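Tikik bench, notebook, June

Picked up at 9:40 where Fraser left off. He had the two arms homing cleanly last night but the cell map was still the old one, from before we re-laid the surface. Every cell was off, worse toward the front.

Redid the map by hand. Jogged the right arm to each tape crossing I could reach, wrote down the joint values, same with the left for its side. Slow, but the old trick of measuring two corners and working out the rest doesn't hold with tape this wavy. Going with centers of cells from now on and ignoring the lines themselves.

Controller is the Nuvoter board, still on the old firmware. Log buffer was set to 400 lines and kept losing the start of each run, so I raised it to 1,000. Last run wrote 1,317 and I lost the start again. Fraser Forsyth, if you read this, please find where you set the limit in the config, because mine gets overwritten at boot.

Wrist cameras: both streaming. Exposure locked on both, white balance left on auto for now. The line finder likes a clean straight edge and gets confused at joints, where one strip stops and the next starts a bit to the side. It reports two short lines there. I can merge anything within a few degrees, but haven't written that yet.

Cubes are the red ones. Color threshold from the fixed camera is easy with those against the brown paper, no tuning needed so far.

Fixed camera first, then two wrist views of the tape.

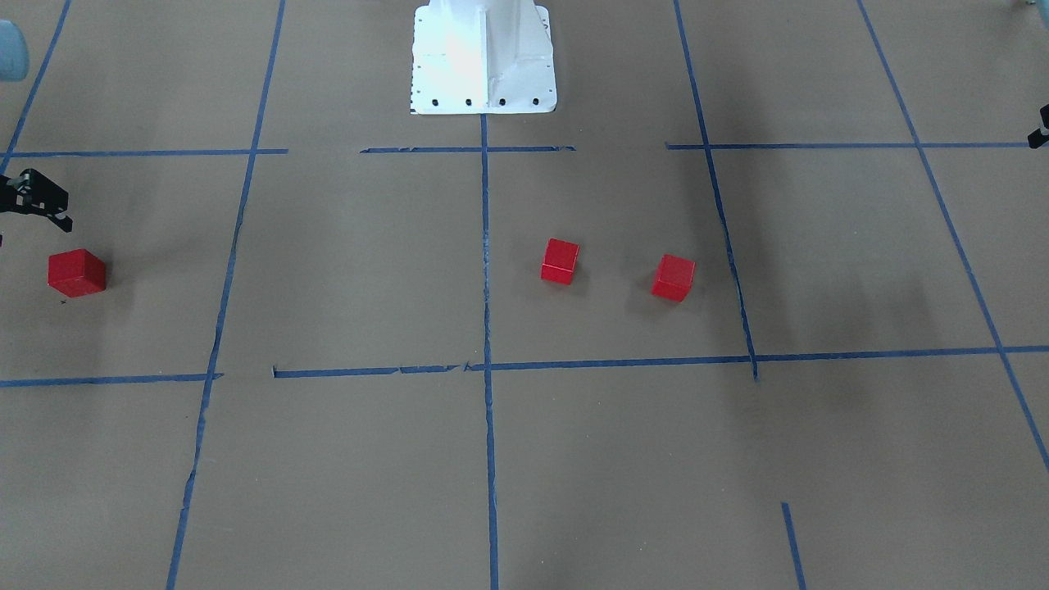
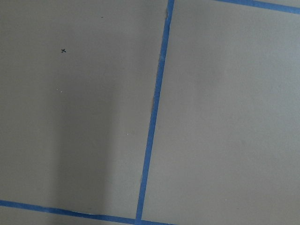
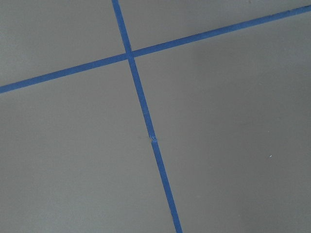 Gripper pads are the Yau ones, the softer pair. Screws on the left side work loose after a long session. Put thread lock on the shopping list, plus more blue tape.

Still to do:
merge split lines in the finder
speed back up to normal on the right arm, I left it at 2 percent for jogging
ask Ukivska about the spare cable, ours has a bad spot near the plug
copy the new map to the shared drive before anyone reboots

Stopped at 1:15. Power off at the wall, map saved locally only.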